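Ferar — atelier de tri et de conditionnement, site de Floltbridge
Fiche de contrôle du poste de tri à deux bras, avec commentaires
Contrôle effectué par : Pornthip Rattanakul
Relu par : Morfudd Maddocks, délégation du personnel
Passage du lundi, avant la prise de poste

1. Implantation et enceinte
Parois arrière et latérales en place : conforme
Platines de fixation des deux bras : conforme
Arrêt d'urgence accessible debout et assis : à revoir
Commentaire : le bouton a été placé pour une personne debout. Or deux opérateurs travaillent assis depuis que le tri manuel a été supprimé. Demande de déplacement transmise à Hughes (maintenance).

2. Plan de travail et bacs
Plateau dégagé avant la mise en route : non conforme
Bacs à portée des pinces : conforme
Commentaire : des briques rouges et vertes traînent hors des bacs. La consigne Erko prévoit un plateau vide au démarrage, mais la fiche ne précise pas qui le vide. Avant, chacun rangeait sa table. À attribuer par écrit.

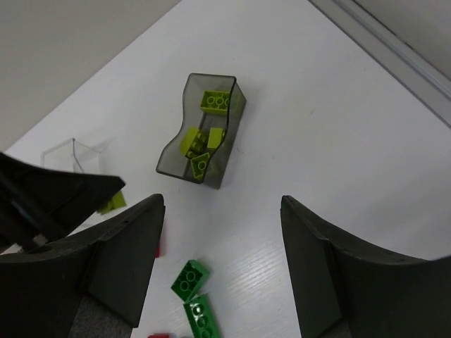 Point 2 — briques vertes dans le bac gris translucide, d'autres sur le plateau, près des pinces.

3. Pinces
État des doigts, absence de jeu : conforme
Nettoyage noté au cahier : partiel
Commentaire : le cahier indique 1 895 cycles depuis le dernier nettoyage, pour un seuil fixé à 3 000. Rien d'urgent. Il manque la signature de l'équipe du soir.

4. Câbles
Gaines sans coupure ni pincement : conforme
Passage des câbles hors de la zone de travail : à revoir
Commentaire : les câbles violets forment de grandes boucles et celui de gauche passe par-dessus la pince. Prévoir des colliers, en laissant assez de mou pour la course du bras.

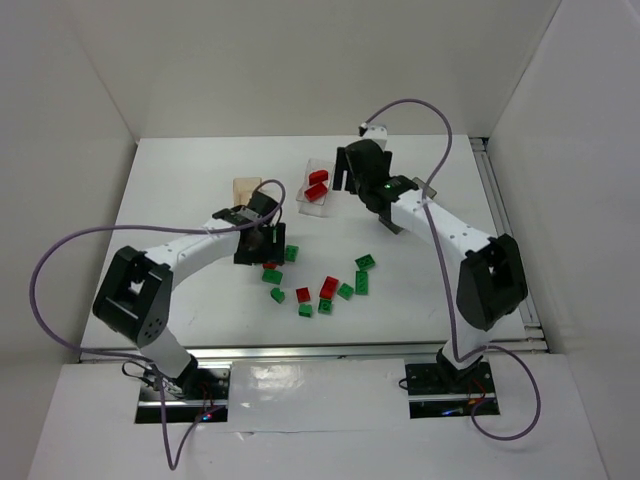

Point 4 — boucles des câbles violets sur les deux bras.

5. Organisation du travail
Consignes affichées au poste : conforme
Opérateurs formés à la reprise après arrêt : 8 sur 9
Rotation respectée : non conforme
Commentaire : le geste répétitif a presque disparu et les plaintes aux poignets ont baissé. En revanche, la surveillance fatigue autrement. Plusieurs collègues disent perdre l'attention en fin de matinée, surtout quand la machine tourne sans incident. La rotation prévue n'est pas tenue, faute de remplaçant formé le matin.
Remarque de M. Maddocks : le temps passé à remettre des pièces dans les bacs n'est compté nulle part. Je demande qu'il figure dans la charge du poste avant la révision des cadences de juillet.

6. Suites à donner
Arrêt d'urgence : Hughes, avant le prochain contrôle
Rangement du plateau : chef d'équipe, consigne écrite
Colliers de câbles : maintenance
Formation du neuvième opérateur : date à fixer
Rotation : point à reprendre avec la délégation

Avis : poste maintenu en service avec réserves sur les points 1, 2, 4 et 5.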